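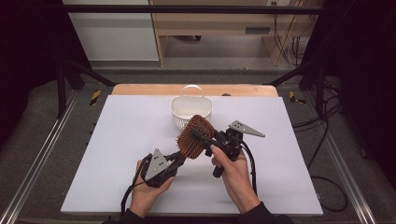 A hairbrush held between two hand-held grippers at one of the Tretus workstations.

When Riet Bakker took over the equipment budget at Tretus, the first thing she did was ask for a list of what the company already owned. It took her two weeks to get one.

"Everyone knew what was in their own corner," she says. "The grippers were on one sheet, the frames were on another and the cables weren't on anything. You can't plan a purchase from that."

Tretus records people handling household objects with hand-held grippers, and the recordings are used to train robot arms. The work is done at stations built from metal profile, each with a table inside. At present there are 4 stations. Bakker has been asked to plan for 16.

The obvious cost is the grippers, which are used in pairs. She says they are also the easiest part to budget for, as the supplier, Anlow, gives a fixed price per pair and holds to it for the year. What she got wrong in her first draft was everything attached to them.

"I had one line for cables. It should have been a line for every station, plus spares. A cable gets bent the same way all day and one morning it stops working, and then you have an operator on wages sitting there with nothing to do."

She now allows one spare pair of grippers for every two stations and keeps a box of cables on the shelf. Nikau Ellery, who runs the afternoon shift, had been asking for that since before she started. He would also like her to spend more on tables.

"The height is wrong for half my people," Ellery says. "If you're tall you're stooping over it by three o'clock. An adjustable table costs more, but I lose more than that in breaks."

Bakker has priced the adjustable tables and put them in the second stage. She wants to try a couple before committing to the lot.

The objects themselves are a smaller expense than most people expect. Tretus keeps up to 200 of them, mostly brushes, baskets, cups, kitchen tools and the like, bought at ordinary shops. They are replaced as they wear. Bakker set a monthly allowance and let the shift leads do the buying, after finding that a purchase order for a hairbrush cost more in office time than the hairbrush did.

Floor space is harder. The current room won't take 16 stations once you leave room to walk between them, and the lease on the unit next door comes up in December. Bakker has written the plan in two stages so that the first doesn't depend on the second.

"Stage one fits where we are. If the lease falls over, we've still bought things we can use."

She looked at renting complete stations from a firm called Bratu and decided against it. The monthly rate was fair, but the contract didn't allow changes to the frame, and her operators change theirs constantly. Asked what she would tell someone drawing up a similar budget, she says to sit through a full shift before writing any of it down, and to get the freight quoted separately. Hers came in at nearly double the allowance, and she is still arguing with the carrier over it.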